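Care of Work Surfaces and Shared Tables

Facilities and Workspace Services, Zurden Center
Issued 7/31/25

Members of the Center are reminded that the revised guidance on table surfaces, adopted in May, now applies to every workroom on the first and second levels. The guidance covers the white coverings laid over the wooden tables, the small items kept on them, and the storage of soft and wire-framed articles between sessions.

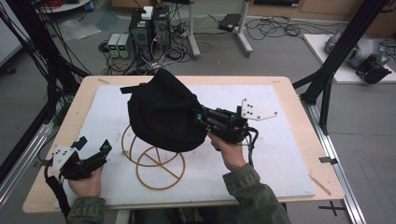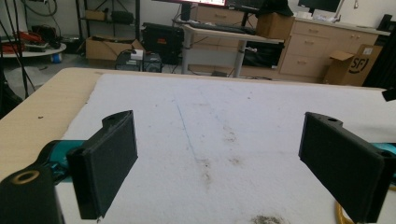
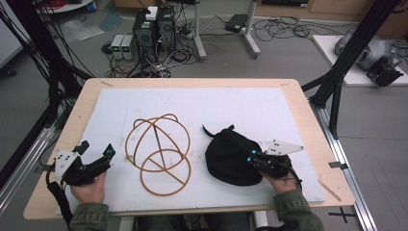 White coverings on the wooden worktables. First and third pictures: the wire form with the black fabric item. Second picture: marks on the felt.

The coverings protect the tabletops from scratches and give small articles a surface on which they can be seen easily. They do, however, show wear sooner than the wood beneath them. Smudges, pen lines and scuffs are to be expected in ordinary use and need not be reported one by one. A covering should be referred to Workspace Services when a mark can be felt with the fingertips, when an edge has lifted, or when the tape at a corner no longer holds.

Felt should be brushed lightly in one direction and then blotted with a damp white cloth. Colored cloths may leave dye behind and should be kept for the bare wood. Foam board should be wiped with a dry cloth only — water softens the facing and causes the board to bow. Replacement board and felt are held in Storeroom 8 and may be signed out at any time during opening hours. An order of 226 sheets has been placed with Jukmont, the Center's supplier, and delivery to the storeroom is expected in two parts.

Wire forms require some care in handling. They should be lifted by the thickest part of the frame and set down on a covered surface. Fabric articles such as caps and bags may be rested on or beside a form while work is under way, but should be stored separately at the end of the session. A form left under weight overnight may lose its shape, and the Center has no means of restoring it. Loose sticks and offcuts should be returned to the tray at the end of the table or discarded.

The Dương Room remains the only workroom in which coverings are changed on a fixed schedule. Users of all other rooms are asked to inspect the table before beginning and to enter its condition on the sheet by the door. In the period ending in May, 289 such entries were received, most of them concerning tape.

The annual allowance for surface materials has been set at $2,000. Departments wishing to request a different size or thickness of board should write to Diệp Lương, Workspace Services, Stesen Building, and should include the dimensions of the table and the room number.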